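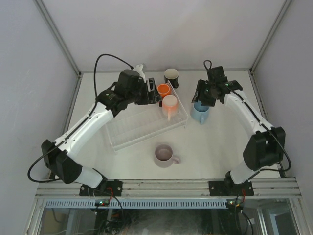 Wakana Hirano wrote in after the last column to say that a mug is a mug, that she bought eight white ones in a box and has never had a thought about them since, and could I please get back to writing about rent.

Fine. Will do rent in August. But I read her note at the sink at ten past seven in the morning with a mug in each hand and I disagree with every part of it, so you are getting mugs first.

My position, quick, before the kettle goes. Mugs should not match. They should be different colors, different enough that you can tell them apart from across the kitchen without your glasses. And they should dry in a rack, a wire one, on their sides or upside down, and then the rack should be EMPTIED. That last part is where most homes fall apart, mine included.

Start with matching. The matching set is a shop idea. It looks good on a shelf in a shop because there is one shelf and no people. Bring it home and put four adults in front of it. Whose is that one by the toaster? Don't know. Is it finished? Don't know. So it gets washed, or worse it doesn't, and a clean one comes out of the cupboard, and by noon every white mug you own has an inch of cold tea in it and people are drinking out of the measuring jug. I lived in that house. Two years. I am not going to say whose set it was but it was from Onishi and it was nice, heavy, good rim, and I came to hate the sight of it.

Now do it with colors. Orange is mine. Blue is Aurel's. Black is Mitsuko's and God help you. The one by the toaster is orange so it's mine and it's half full and I'm coming back for it, leave it alone. You use one mug all day. You rinse it, you use it again. The sink stays clear. I have nothing scientific for this, only the sink.

Aurel Dumitrescu read a draft of this and said I was describing kindergarten. The coat hooks with the little animals over them. Right! Exactly that. It worked in kindergarten. Thirty kids and everybody went home in their own coat. I don't see why we gave it up the minute we got tall.

People say, but guests. What do guests do, with no set. Guests love it. Watch somebody choose a mug in a strange kitchen, they take their time, they'll go past three perfectly good ones to get to the pink. Then for the rest of the evening they know which one is theirs. Hand them a white one off a tray and they put it down on a bookcase and ask you for another.

And breakage. A mug from a set breaks and now you have a set with a hole in it, and you mind, and some people (my mother) will go hunting for the replacement for months, and the firm has changed the handle. A red mug breaks and you are sad about the red mug. You get a green one. Done by lunch.

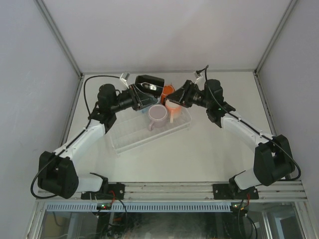
Do different mugs take up more room than a set?
They take up the same room if you don't stack them, and you shouldn't be stacking mugs.

I know about the stacking ones. Woltach sells a whole tower of them, Rizwan Mirani has it, he pulled it out to show me and it took him two hands and some breathing. Stacked mugs stick. The bottom of one sits in the mouth of the next and the mouth is the part you drink from, so whatever was on the shelf is now on the rim. Also you can only ever get at the top one, so the top one gets all the wear and the bottom one is basically in storage. Hang them or stand them in a row. A row is fine. You see the whole lot at once.

OK racks.

There are people who dry mugs with a towel. I was raised by one. She's wrong, and I've told her. The towel has been on the oven door since who knows when, it has dried hands, it has dried the dog's bowl, and now it goes round the inside of the thing you put your mouth on. And then it's damp so the mug is damp, so the mug goes away in the cupboard damp, and in a week the cupboard smells like a basement. A rack just stands there. Air is free. You walk off and do something else, and that's a feature, I have stood next to people who dry things by hand and they sigh the entire time.

Wire over plastic, for me. Plastic racks go slimy in the corners, under the little feet, in that tray with the spout that never points at the sink. Wire you can see through. You can see if something's growing. Coated wire is good till the coating chips, then you get a rust dot, then the rust dot is on your good bowl. When it chips, replace it. I've had mine 5 years and it's got one chip I pretend is not there.

Bamboo, no. Wet wood, next to a sink, all day. Come on.

How you load it matters more than what you bought. Here is where I lose friends. Mugs go in last. Plates first in the slots, then bowls, then the mugs wherever they'll lie steady, and I'm happy with a mug on its side if the opening tips down a bit so the water has somewhere to go. What I can't stand is the mug parked upright. Upright! With a puddle in the bottom! That is not drying, that's a birdbath. My brother in law does it and then picks it up and pours the puddle on his sock.

Flat upside down on a towel is nearly as bad, the steam has no way out and you lift it an hour later and there's a ring of wet and the inside is foggy. You want a gap. The rack gives you the gap, that is the whole point of the wires, they're not decoration.

Handles. Point them where a hand is going to come from. That's all I've got on handles. It sounds like nothing but try getting a mug out of a full rack when the handle is wedged under a saucepan lid, at six in the morning, without waking the baby.

Mitsuko Arai disagrees with me about the faceted kind, the ones with flat sides like a cut stone, she says they sit better lying down becuase they don't roll. I'll give her that. A round mug on a bare counter is a gamble. I'd still say the inside corners on some of them hold coffee like a grudge and you need a brush. A smooth round one you can do with two fingers and a sponge. Light colored inside helps too, for the same reason, you can see if you've missed a bit. A dark inside hides everything. There's a mug at my office, Condow brand, black in and out, and I'm fairly sure it has never been clean and also that it will never be found guilty.

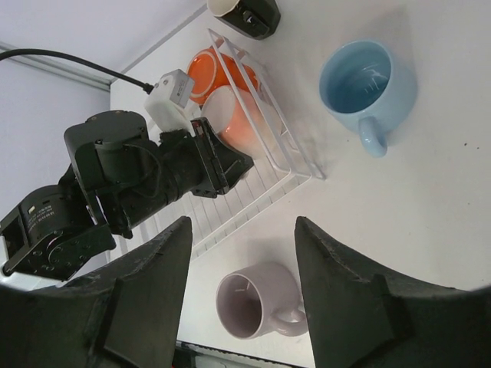
Orange and peach in the rack, light blue on the table.

Which brings me to emptying, and I'm going to be hard on everyone now, starting with me.

A dish rack is a bus stop. Things wait there and then they leave. In my kitchen, and I bet in yours, things have moved in. The same mug gets washed, racked, lifted out of the rack, used, washed, racked. It hasn't seen the cupboard since spring. Meanwhile the cupboard is full of the mugs we don't like, standing there in perfect order. So in practice I own a cupboard for bad mugs and a rack for good ones, and the rack is on my only bit of counter, so I chop onions on a space the size of a paperback.

Otakar Vondráček told me to just give in. Call the rack the cupboard, get rid of the cupboard mugs, get the shelf back for rice. I thought about this for a whole evening. It's tempting, there is a real argument there, a small household that uses a handful of mugs doesn't need a second address for them. If you live alone, do it. I mean that. Keep what the rack holds and give the rest away.

With more people it goes bad fast though. The rack's full of dry things so the wet things get balanced on top of the dry things, and now it's all wet, and there's a tower, and no one wants to be the one that touches the tower. You've seen the tower. Last one in our house came down at two in the morning and took a bowl from Orine with it, the only thing in that kitchen I paid real money for.

So, my rule: whoever fills the kettle first in the morning empties the rack while it boils. It takes less time than the kettle. I've raced it. Mugs first, they're the easiest, you can hook 3 on one hand if the handles are a decent size and you aren't carpeted with cats. Then bowls. Plates last. Cutlery can stay till somebody gets annoyed.

Do we keep to it. Most mornings. The mornings we don't, I can tell by how I feel at dinner time when there's nowhere to put a wet pan, and I'm short with people, and it's about the rack.

One more on buying, as I keep getting asked. Don't buy them all on one day. You'll end up with a set by accident, everything the same blue-gray you happened to like that month. One at a time, from wherever. Thrift shops are full of single mugs that got split from sets, and there's your proof about sets. Hold it before you pay. Fingers through the handle, all the ones you'd normally use. If you have to pinch it, put it back. I've pinched plenty of pretty mugs and they all end up holding pens.

Weight, too. Some of the handmade ones weigh as much full as a small dog and you can feel your wrist thinking about it. Thick wall is good for warmth, thick everything is showing off.

I wrote 800 words of this before breakfast and it got away from me. Wakana, keep your eight white ones, I hope you're happy with them, but put a dab of nail polish under each handle, a different color for each of you, and tell me in a month how the sink looks. Rent in August. Send me your leases, with the names blacked out please, last time somebody fogot.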